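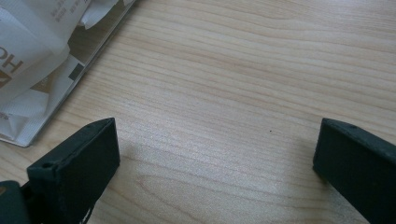

Oct 20, 2021. Table day at last. I've been promising myself since May that I would sort out the finish on the big pale table before we start using it properly, and this morning the post was dull, the phone was quiet and I'd run out of excuses. First job was deciding where to put the test patches. I want the middle left alone, and I'm very fond of the place where the grain opens out into those broad soft bands and makes a sort of long faint oval (I keep running my thumb round it while I'm thinking, which can't be good for it). The white packet up at the corner is staying where it is for now, crumpled flaps and all, as I haven't decided what to do with the rest of what's in my head about that end. So the patches go along the near edge, underneath, where they won't matter if they turn out horrid.

What I'm comparing: the Mokex oil, the Peng wax, and the old tin of Nunidetti we've had on the shelf at Keslow for longer than I've worked here. The Nunidetti lid needed a screwdriver and some bad language. Smells fine inside though, a bit like linseed and a bit like a school gym, and no skin on top, so in it goes.

Prep, so that whoever reads this next can do the same: wiped the underside with a barely damp cloth, left it while I had my tea, sanded by hand with 118 on the block. Yes, I know, there's no such thing as 118. I wrote it down off the scribble on the back of the sheet and I now think it says 120 with a dodgy nought. Leaving it in so I remember to label the sheets properly! After that a light go with 300 (that one really is printed on it) and a wipe with a dry rag.

Masked off 3 patches, left to right as you lie on the floor looking up: Mokex, Peng, Nunidetti. Please don't peel the tape, it's all that tells me which is which. Same amount of rubbing on each, as near as I could manage upside down with my arms going numb.

First impressions. Mokex went on beautifully, very thin, sinks in straight away, and it warms the colour more than I'd like. The whole charm of this table is that it's so pale, and I don't want it going the shade of a digestive biscuit. Peng is stiff and drags, you need a warm room and a soft cloth, but the colour hardly moved at all. Nunidetti somewhere between the two, slightly tacky still at lunchtime. I poked it, so there's a fingerprint in the corner of that patch and it's mine.

Had a long look across the top as well, from sitting height and then standing. You get a soft sheen through the middle and it goes greyer where it's in shade, and it would be very easy to mistake the one for a worn place and the other for a dirty one. I nearly started scrubbing at a grey bit before I moved my own elbow and it went away. Lesson for next time: walk round the table before touching anything. I'm writing that in capitals on the inside cover.

Also had a go at working out which way to oil. With the grain, obviously, only the grain is running on the diagonal from where I usually stand, so "with the grain" means shuffling sideways like a crab and leaning. Far easier from the corner. I tried a dry run with a clean rag, no oil on it, just long strokes from one side to the other following the lines, and if you start at the corner you can do most of it without changing feet. The darker streaks are handy as a guide, pick one and follow it along.

Cost, before I forget: the 100 ml Mokex tin would do the top once, I think, but not twice, so if we go that way we need the bigger one. The Peng tub is enough for years. 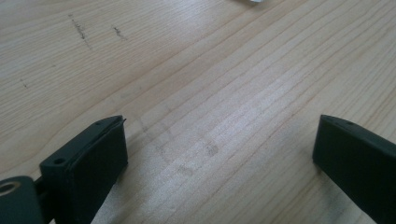

Still to do

Leave the patches alone overnight. Then the water drop on each, then the mug test (hot mug, no coaster, count to a hundred, look for a ring).

Check the colours again in morning light before deciding. If the Mokex has calmed down a bit I might forgive it, it was so nice to put on.

Buy more soft cloths, lint-free ones this time. The old tea towel shed all over the Peng patch and I had to pick the fluff out with tweezers.

Rags from the oil patches are spread flat outside on the wall, not in the bin. Bring them in tomorrow once they've gone stiff.

Find a proper kneeling mat. My knees are furious.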